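ZERNETHAM STUDENTS TO OPEN FALL SEASON WITH PACKING TASK

Student robotics club will teach a gripper to bag groceries and show the results at the Rashidi Open

ZERNETHAM, 2022-09-02 – The Zernetham Student Robotics Club will enter the packing division of this year's Rashidi Open with a project called Ellau, the club said today. The project asks a two-finger gripper to put household goods into bags and take them out again, using recordings the students make by hand.

The club has eight members on the Ellau team this fall. They are students in the evening automation class at the Zarau Learning Center, and the project counts toward their grade. Work began in August, when the center opened its lab early for the team.

Ellau is built around a handheld gripper tool with a camera mounted on it. A student holds the tool, carries out a task with it, and the camera records what happens at the fingertips. The recordings are then used to train the program that will drive the same kind of gripper on the club's robot arm. The team had recorded 137 runs by the end of August.

"We started with boxes and cans, and that went well enough that we moved on to bags sooner than planned," said Angharad Lloyd, who teaches the class and coaches the team. "A bag changes shape every time you touch it. The students have to think about where the opening is before they move, and they have to do it the same way more than once so the recordings are useful." 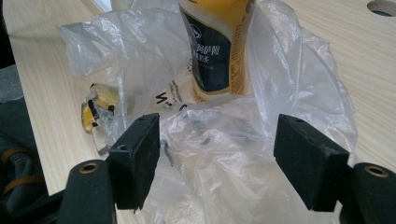
The task list for the fall was drawn up by Leire Miranda and Anselmo Sotomayor, both second-year students. It covers bottles, wrapped snacks, paper goods and soft items such as dish cloths. Each item is to be recorded in both directions, going into the bag and coming out. Runs in which the item falls are kept in a separate folder and are not used for training at this stage.

Clear bags have taken up most of the team's practice time. The training program works from camera footage, and the team found in its first tests that it did poorly at telling the front of a clear bag from the back. The students responded by recording more runs under different lighting and by moving the bag between runs. Sotomayor said the next round of tests will show if that was enough.

"I would have liked to use paper bags for everything," Sotomayor said. "But the rules say the bag can be any kind, and you find out which one when you get to the table."

Under the rules of the packing division, each team gets four attempts. Judges choose the items and the bag for each attempt, and teams may not touch the robot once the clock starts. Points are given for items packed and taken away for items dropped or crushed. A team may use any gripper it likes, provided it has no more than two fingers.

Olaia Manzano, a former club member who now helps in the lab on Friday evenings, rebuilt the finger mounts over the summer. The earlier mounts worked loose after long sessions, and the fingers had to be lined up again before recording could go on. The club plans to post drawings of the new mounts on its page after the competition so that other school teams can use them.

Recording sessions will continue through the fall at the Zarau Learning Center. Students from other classes may sign up to make recordings with the handheld tool. No programming experience is needed, and a team member will go over the task list with each person before the first run. Participants under 18 need a signed form from a parent or guardian.

The club is also accepting donations of unopened packaged goods for practice. Bottles and cartons of different sizes are the most useful. Glass cannot be accepted.

About the Zernetham Student Robotics Club
The club is open to all students enrolled at the Zarau Learning Center and takes part in regional competitions each year. Members design, build and program their own entries.

Media contact
Milagros Miranda, Club Communications
Zarau Learning Center, Zernetham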